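**Tub chair in plush, pads won't stay put, plus cables on tile**

**csobczak** (original post), 4/10/25

I have a Flelard tub chair, model 1394, brown plush, one-piece curved back. There are two loose cushions for it, one pink and one pale gray. Neither has ties, and neither was sold with the chair.

Problem 1: the pink one creeps forward on the seat until it hangs over the front edge. The gray one behaves better if it stands on its side against the arm, but then it isn't doing anything for the person sitting down.

Problem 2: the plush marks. Any contact leaves a lighter or darker patch depending on which way the nap was pushed.

Problem 3: the floor next to the chair. Large glossy tile, no outlets under the table, so the cords run across the open floor. I would like to fix this without drilling into tile or grout.

Photos are in my second post.

Czesław Sobczak

---

**nap_direction**

What are the pads filled with, and what is the cover on the underside? Without that, any answer on Problem 1 is a guess. Photos will help with 2 and 3.

---

**csobczak**

Fill is polyester. The underside is the same short pile as the top.
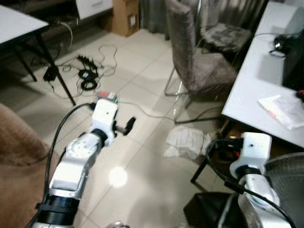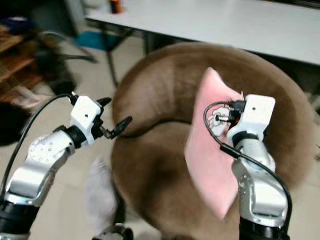
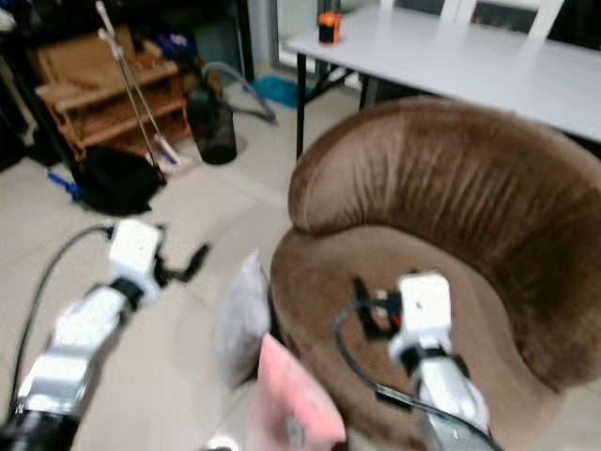
*Brown plush in all three. Cables and floor in the first, pink pad in the second, both cushions and the folding table in the third.*

---

**nap_direction**

OK. Pile on pile. The two surfaces slide until something stops them, and on a bowl seat the only thing that stops them is the back. At the front there is no lip.

Options in order of effort:

1. Rubber mesh shelf liner, cut 2 inches smaller than the pad on every side. Do not let it show, it collects lint.
2. Silicone dots on the underside of the cover. Test on an inside seam first.
3. A new cover with a canvas bottom. Bielecka sells canvas by the yard and you need very little of it.

I would start with the liner.

---

**irena_lis**

I disagree on the liner. I ran it under a pad on a similar plush for one winter. It gripped fine, but the grid pattern pressed into the pile and did not brush out. Steam got most of it. If the chair already marks easily, it will show the grid.

Canvas bottom is the correct fix. Add a strip of hook tape along the back edge only if the canvas alone doesn't hold, and keep the tape off the seat area.

On Problem 2, the marking is normal for plush. The top of the backrest in your third photo reads lighter than the seat because of how the light hits the nap. Brush one way with a soft clothes brush, top to bottom, and accept the rest. I use the small Plernano. Any soft bristle works.

---

**nap_direction**

The grid transfer depends on the liner. The open-weave kind does it. The solid foam kind didn't mark mine.

---

**irena_lis**

Foam kind sticks to itself and crumbles. Mine lasted one season. We can agree that both are worse than canvas.

---

**outlet13**

Skipping the upholstery. Problem 3.

First photo: black coils in the middle, adapter near the table leg, gray and white cords in loops over the tile. Most of the mess is excess length. Before buying anything:

- Unplug everything and trace each cord end to end. Remove any that aren't connected at both ends.
- Figure-eight the excess and strap it with hook-and-loop. No zip ties on power cords.
- Get the adapter off the floor. A mesh tray clamps to most folding tables, but check where the legs and crossbars fold first or it will foul them.
- Pick up the paper under the table edge and the small red-and-white thing before you lay any channel, or you will be working around them.

Whatever still crosses open floor goes in a low-profile floor cover. Grovamar makes one in a flat gray that doesn't need screws. Clean the tile with isopropyl and let it dry before you put the tape down.

---

**tubchair_tom**

Adhesive on glossy tile is fine until you want it off. I'd use a weighted rubber cover with no tape at all.

---

**outlet13**

Weighted ones shift when a chair leg catches them. I've pulled tape off glazed tile with a hair dryer and a plastic scraper, no residue. Unsealed stone is another matter. Czesław, is it glazed?

---

**csobczak**

Glazed, yes. The run from wall to table is 80 inches if I follow the baseboard and then cross once at the short side. I'll tape that section only.

Canvas for the pink pad. I'll leave the gray one as it is for now. Does canvas need prewashing if the cover is going to be machine washed?

---

**irena_lis**

Yes. Wash and dry it hot, twice, before cutting.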